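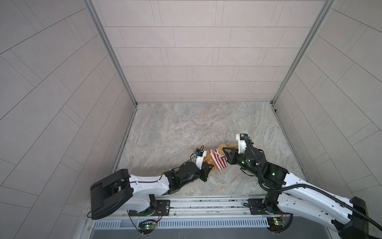 Small plush bear in a red and white striped sweater, on a marbled light gray surface.

Cleaning Small Plush Toys That Wear Knitted Clothes

Riswood Home Notes, laundry section. Last revised 16th August.

A dressed plush toy combines two textiles with different requirements. Pile fabric tolerates moisture poorly because the stuffing behind it dries slowly. A striped garment may release dye. Treat them separately wherever the garment comes off.

Before washing

Read the sewn-in label. If it says surface wash only, skip the immersion section. Toys with a sound unit, battery pack or pellet filling are also surface wash only.

Check the seams at the neck, armpits and legs. Close any gap over 3 mm with a ladder stitch in polyester thread. An open seam lengthens in water and lets stuffing migrate.

Pull the garment down over the legs if the neck opening is narrow. Forcing a cuffed hem over the head stretches the ribbing, and it does not always recover. If the sweater is tacked to the body, leave it on and use the surface method for both.

Colorfastness test for red and white stripes

Dampen a white cotton cloth with cold water and one drop of detergent. Press it against a red stripe on the inside of the hem for one minute. If any pink transfers, wash the sweater alone in cold water, keep it moving, and do not soak it. Roll it in a dry towel directly after rinsing so that wet red never rests on white.

Surface method

Mix one teaspoon of mild liquid detergent into two cups of cool water and whip it to a foam. Apply the foam only, with a soft brush, in the direction of the pile. Wipe with a damp cloth, then a dry one. Work in patches no larger than your palm. Golden and light brown pile shows tide marks at the edge of a cleaned patch – feather the last pass outward with a nearly dry cloth.

Immersion method

Place the toy in a zippered mesh bag. The Stekari small bag has a fine enough weave for most pile; an old pillowcase tied at the neck also works. Use a gentle cycle, cold water, lowest spin. Half the normal detergent dose is sufficient. Skip fabric softener, which coats the fibers and flattens them.

Drying

Press water out between towels. Do not wring. Lay the toy on its side on a rack with air reaching it from below, and turn it every few hours. Allow 36 hours in a heated room. In January, with closed windows and higher indoor humidity, I allow 63. The outer pile dries first, so squeeze the torso through a paper towel before calling it done.

Dry the sweater flat, stripes aligned by hand while damp. Hanging it pulls the hem out of line.

Restoring the pile

Brush with a wire pet slicker once the toy is fully dry. Start at the ends of the limbs and finish at the head. For matted spots behind the ears, lift with a wide-tooth comb first. Trim loose fibers singly; do not level the surface with scissors.

Redress the toy feet first, then store it away from direct sunlight.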